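Home | Forums | New Posts | Members | Search

Check your sim against the bench before you log hours?
Posted by tiltedaxis, October 15, 2018

Print this thread | E-mail this thread

Our shop is writing up house rules for simulated manipulation runs and I got stuck on rule one, which is what has to be true about a sim before the hours in it count for anything. Current test world is a low table with small stuff on it, a brush, a pencil, a phone, a little chair, two arms on one body.

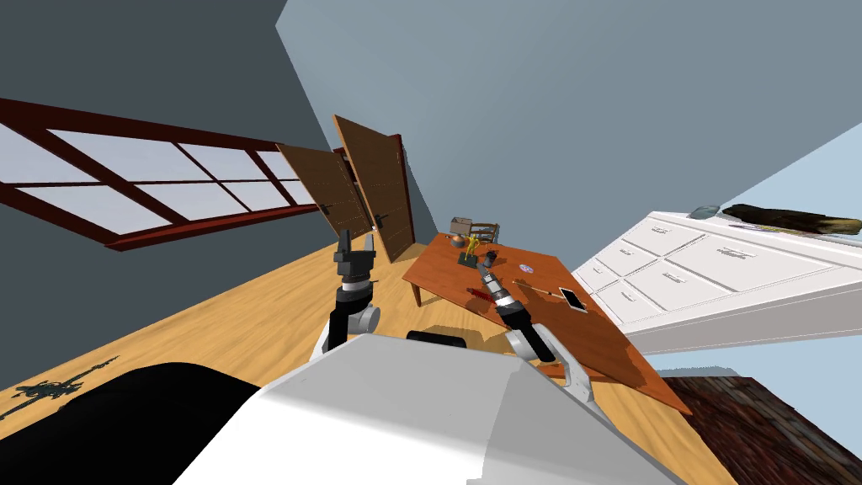 gearmonkey70 replied:
Rule one should be that you write down the pass criteria before you run anything. We did it the other way at my last place and every threshold ended up magically just under whatever score we'd gotten that week. Drove me nuts.

tiltedaxis replied:
OK yes, stealing that. We've got 749 episodes logged since May and I'm pretty sure the grasp threshold moved twice in there (it was 80 percent, then 70, and now I'd have to go dig). So do I toss the early ones or just tag them?

pallet_jill replied:
Tag them! Never toss. Put the threshold in the log header with the sim version and the friction settings and you can re-score the whole pile later. We run Verkon for logging and it lets you add your own header fields, took me an afternoon.

oldservo replied:
I'm going to be the grump. You can re-score a grasp, fine, but if the friction values changed between runs those episodes aren't the same test and no header fixes that. I'd keep them in a separate folder and leave them out of the report completely. We got burned on this with the Jorken cell. Looked great on paper, then the real gripper dropped every thin thing we gave it. Pencils especially. I hate pencils.

pallet_jill replied:
Well sure, leave them out of the report, I never said to average them all together. But a folder that people don't open is the same as deleting it, and then somebody reruns the whole thing in a year.

oldservo replied:
Fair. Still a folder.

tiltedaxis replied:
Next one on my list is keep-out zones. Draft says the sim has to enforce the same arm limits as the real cell, even when it slows down the run. One of our guys wants them off for training and on for evaluation. Thoughts?

gearmonkey70 replied:
On for both. If it learns a path through a spot it can't use on the floor you've paid for that learning twice.

Mesa_Mike_9 replied:
Disagree, sort of. We train with them off for the first chunk and then switch them on with a penalty, and it gets there faster (for us, on the Mesa setup, your mileage etc). What I would put in the rules is that the on/off state gets logged and that nothing goes to hardware without a clean run with zones on. Our number is 9 in a row. I can't defend 9, it was already in the doc when I started.

gearmonkey70 replied:
I can live with that if the switch is in the log. Who signs off on the clean runs though? If it's the same person who trained it I'm back to no.

tiltedaxis replied:
Second person signs, adding it now. I'll post the draft when it's less embarrassing. Also does anyone have the Thongsuk checklist as a text file? The copy I've got is a scan and half of page two is gray mush.

pallet_jill replied:
I have it, will message you tonight.

« Previous thread | Next thread »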